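O telhado verde e as minhas dúvidas

27 de março de 2025
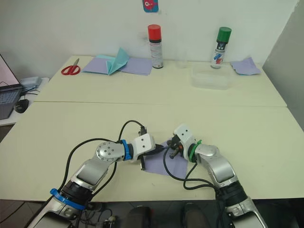
Leitura: 2 min

Fui ver o telhado verde da Kerkero, de que o bairro inteiro fala desde outubro. O painel à entrada promete ar mais limpo, menos calor no verão e chuva retida, tudo em 427 metros quadrados de sedum. Li duas vezes e continuei desconfiado.

Lá em cima contei 24 tabuleiros castanhos, secos, junto à caixa do elevador. Perguntei por eles e responderam-me que "recuperam na primavera". Estamos na primavera. A rega automática, ao que percebi, vem da rede pública, o que me parece uma forma curiosa de poupar água.

Quanto ao ar, há um único sensor, instalado pela Contreras, que também vendeu as plantas. Pedi os valores de antes da obra e não existem. Sem eles não sei como se mede melhoria nenhuma. Deram-me um folheto com uma folha sorridente na capa.

Gosto de plantas, que fique escrito. O pátio Clutcombe, duas ruas abaixo, tem cinco tílias velhas e no verão passado estava-se lá bem às três da tarde, coisa que na praça ao lado era impossível. Custaram o preço de as deixarem em paz. Agora o projeto Ellis quer cortar duas para abrir a rampa do estacionamento, 40 lugares, e compensar com outro telhado igual a este, onde ninguém do bairro pode subir sem marcação.

Vou escrever à junta a pedir as medições, se as houver. Da última vez responderam com o mesmo folheto. Antes disso tenho de regar os vasos da varanda, que o manjericão já está a tombar.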